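Notes pour l'intervention « Mieux dormir quand on travaille en horaires décalés »
Salle Grornamby, jeudi, 14 h. Durée prévue : 60 minutes, questions comprises.

Ouverture

Remercier Kerttu Niskanen pour l'invitation. Rappeler que je ne suis pas médecin. J'ai travaillé 11 ans de nuit à l'atelier de Colby, puis je suis passé à la formation des équipes. Ce que je présente vient de là, et du questionnaire rempli par les salariés de Colby et de Grube.

Demander à main levée qui a travaillé de nuit cette semaine. Attendre un peu avant d'enchaîner, les gens hésitent toujours au début.

Le questionnaire

122 réponses. Préciser que personne n'était obligé de répondre et que les équipes de jour ont moins participé. On ne peut donc pas comparer proprement les deux groupes. Je le dis tout de suite pour éviter la question à la fin.

Ce qui revient le plus souvent : l'endormissement du matin, après le poste. Ensuite viennent le bruit dans l'immeuble et les repas pris n'importe quand. La fatigue au volant arrive plus bas dans la liste, mais c'est le point qui m'inquiète le plus. Y passer du temps.

Lire la réponse de la personne qui s'arrête sur le parking du supermarché parce qu'elle ne se sent pas capable de finir la route. Ne pas commenter, laisser la salle réagir.

Le retour à la maison

Le trajet se fait souvent en plein jour. La lumière du matin réveille, c'est une bonne chose pour conduire et une mauvaise pour dormir ensuite. Les lunettes de soleil, on les met une fois arrivé à pied ou dans le bus. Au volant, si on lutte contre le sommeil, on s'arrête. Une sieste de 20 minutes sur le siège incliné, moteur coupé, puis on repart quand on est bien réveillé.

Parler du covoiturage entre collègues de la même équipe. À Grube, ils ont affiché un tableau près des vestiaires, avec les communes et les horaires. Cela a demandé plusieurs mois pour prendre. Au départ, chacun voulait garder sa voiture « au cas où ».

La chambre

Trois sujets seulement, sinon on y passe l'après-midi : la lumière, le bruit, la température.

Lumière - volets fermés, rideau épais, et si rien de tout cela n'est possible, un masque. Dire que le masque s'essaie pendant quelques jours. Le premier jour, tout le monde le retire.

Bruit - les bouchons en mousse conviennent à beaucoup de gens, mais il faut savoir les poser : on roule, on tire l'oreille vers le haut, on attend que la mousse reprenne sa forme. Faire la démonstration. Prévenir les voisins fonctionne mieux qu'on ne le croit. Un mot dans le hall avec les jours de nuit suffit en général.

Température - plutôt fraîche. L'été, aérer en rentrant du poste, puis tout fermer avant que la chaleur monte. 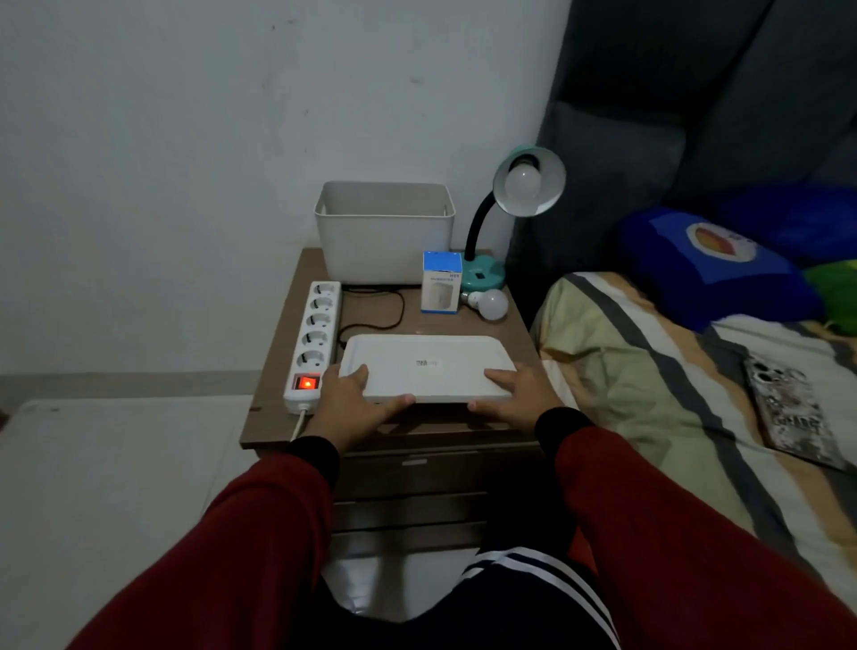
Le téléphone reste le sujet délicat. Beaucoup le gardent allumé pour l'école ou pour un parent âgé, et je ne vais pas leur dire de l'éteindre. Proposer de couper les notifications et de laisser passer deux ou trois numéros choisis. Le réglage existe sur la plupart des appareils. Si quelqu'un demande où le trouver, voir cela à la pause, un par un.

Les repas

Éviter le cours de nutrition. Dire simplement : un vrai repas avant de prendre le poste, quelque chose de léger au milieu de la nuit, une petite collation au retour si la faim empêche de dormir. Le café s'arrête dans la première moitié du poste. Ici, la salle va protester. Laisser faire, puis demander qui a déjà essayé de décaler le dernier café pendant une semaine entière.

Mentionner le micro-ondes de Colby, en panne tout l'hiver. Quand il n'y a rien pour réchauffer, les gens finissent au distributeur. C'est un point à faire remonter à l'encadrement et pas une affaire de volonté personnelle.

La famille

Partie plus courte, mais à ne pas sauter. Dormir en journée dans un logement où d'autres vivent demande un accord clair. Chez moi, nous avions un calendrier sur le frigo avec les nuits en bleu. Les enfants s'y référaient avant d'inviter des copains. Il y avait des ratés, surtout le mercredi.

Pour ceux qui vivent seuls, la difficulté est autre : les journées passent sans voir personne. Suggérer un rendez-vous fixe, même court, en fin d'après-midi.

Quand consulter

Insister calmement. Un sommeil mauvais pendant plusieurs semaines, des endormissements involontaires, un ronflement avec des pauses signalé par le conjoint : on en parle au médecin du travail ou à son médecin traitant. Aucun somnifère sur le conseil d'un collègue.

Distribuer la feuille Gekgate à ce moment-là, pas avant, sinon ils la lisent pendant que je parle. C'est un agenda de sommeil à remplir sur deux semaines, avec une ligne pour les siestes.

Questions

Garder presque 20 minutes. Si on me demande s'il vaut mieux des rotations rapides ou lentes, répondre que cela se discute avec le service de santé au travail et que les équipes de Grube sont elles-mêmes partagées.

Penser à récupérer le feutre et la boîte de bouchons. Rendre la clé de la salle à l'accueil avant 16 h.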